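Filed under: Home and Family > Guests and Extended Stays

Preparing the Household for a Long Family Visit

Tistwood Family Resource Office
Prepared by Līga Navickas, Household Guidance

This page is intended for households that expect a grandparent, adult sibling or other relative to stay for more than two weeks. Short visits place few demands on a home. A stay of 21 nights or longer affects laundry, storage, meals, bathroom use and the sleep of everyone present, and the household is advised to prepare accordingly. The guidance applies equally to apartments and to single-family homes.

Before arrival

The sleeping area should be settled first. Where no guest room is available, a child's room is usually preferable to the living room, provided that the child has been consulted and has been allowed to remove schoolbooks and favorite belongings in advance. A visitor who sleeps in the living room cannot retire until the rest of the family has done so, and small children will wake that visitor early.

Clear at least two drawers and 15 inches of closet rail. Visitors who are given no space for clothing tend to live out of a suitcase, and an open suitcase takes up a considerable part of a small bedroom floor. Empty hangers should be left in place. Place a lamp within reach of the bed and check that it can be switched on by a person lying down.

Mattresses that have been in storage should be unrolled and aired for a full day. Foam that still holds a crease may be turned over and left for a second day. Wash spare bedding before the visit even if it was put away clean, and omit scented softener unless the visitor is known to like it.

Bathroom arrangements

In homes with a single bathroom, a written morning schedule is recommended for school days. Allot 15 minutes to each person and post the schedule on the outside of the door. Visitors without a fixed appointment are normally placed last. The schedule may be suspended on weekends.

Provide each visitor with a towel of a distinct color and a hook at shoulder height. Medicines belonging to visitors should not be left on the sink or in a bag on the floor. Households with young children should offer a high shelf or a locked box on the first day and should mention it plainly. Most relatives do not take offense at the request, although they may need to be reminded.

Food and meals

It is advisable to ask about meals before the first grocery trip. Suitable questions concern breakfast times, foods that must be avoided, and whether the visitor wishes to cook. A relative who wishes to cook should be given a regular evening of the week and should be shown where the pans are kept. Adding extra portions to the usual recipes is simpler than planning a separate menu, and soups and baked pasta enlarge well. Rice dishes should be cooked in a second pot if the first would be more than two-thirds full.

Food eaten between meals is a frequent source of disagreement. Grandparents may offer sweets at hours when parents would not, and children quickly learn whom to ask. The household should agree on a single place for such items and on the hours during which they may be taken.

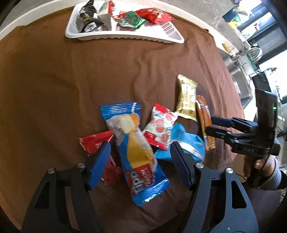

Wrapped snacks in a white tray and on the brown cloth beside it.

Parents may wish to raise the matter with the visitor privately and on the first evening. A rule explained in front of the children is harder for a grandparent to accept. If a child has a food allergy, the names of the unsafe ingredients should be written on a card and fixed to the refrigerator, even when the visitor has been told before.

Laundry

One additional adult generates more washing than families tend to expect, chiefly in towels and bedding. Assign a laundry day to the visitor and keep to it. The following points have proved useful:

- Show the visitor how the machine is operated, and leave the usual setting marked with a small piece of tape.
- Wash the guest towels separately for the first two cycles if they are new.
- Empty the dryer filter before each load.
- Do not wash a relative's wool garments without asking.

In February and other cold months, indoor drying may leave a small apartment damp. Open a window for a short period after the rack has been filled, and keep the rack away from the outside wall.

Quiet hours and shared rooms

Children who have given up a room should have some other part of the home in which they are not disturbed. A corner with a chair and a shelf will serve. The same consideration is owed to the visitor, who may be unused to the noise of a family and who may not say so. An hour after lunch is customary in many households.

Television volume should be discussed early. Where hearing is a difficulty, captions are often accepted more readily than headphones. Telephone calls to relatives in other time zones should be taken behind a closed door after the children's bedtime.

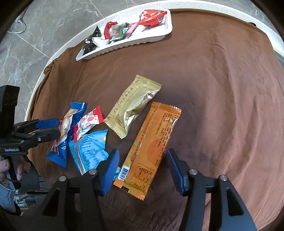
Older relatives may also find it difficult to move about an unfamiliar home at night. Night lights should be installed in the hallway and near the bathroom. Loose rugs should be taken up for the length of the stay, and toys should be gathered from the stairs each evening before the lights are turned off. A visitor who uses a cane should be asked on which side of the bed it is kept, and the bed should be positioned to suit.

Sharing the work

Visitors who stay for some weeks generally prefer to have a task. It should be a real one and should belong to that person alone, such as setting the table, watering plants or walking a child to the bus. Tasks that a parent will redo afterward should not be assigned.

Expenses should be discussed before arrival if the visitor intends to contribute. A fixed weekly sum is easier to manage than the division of individual receipts.

After departure

Strip the bed on the day of departure and leave the mattress uncovered until evening. Return the child's belongings to the room before the child comes home from school. Check under the bed, behind the bathroom door and in the freezer for items left behind, and mail prescription glasses and chargers promptly.

Comments (3)

Shehata: We had my mother-in-law for 6 weeks and the bathroom schedule saved us. She ignored it on day one and was enforcing it by day four.

Enia: Is there any advice for when the visitor brings a dog? Ours is coming with my uncle and we have a cat.

Tosel: Enia, we kept ours apart for the first few days with a baby gate and a blanket hung over it. The cat still moved into the laundry room for the whole visit.

Contact the Household Guidance desk | © Tistwood Family Resource Office | Back to top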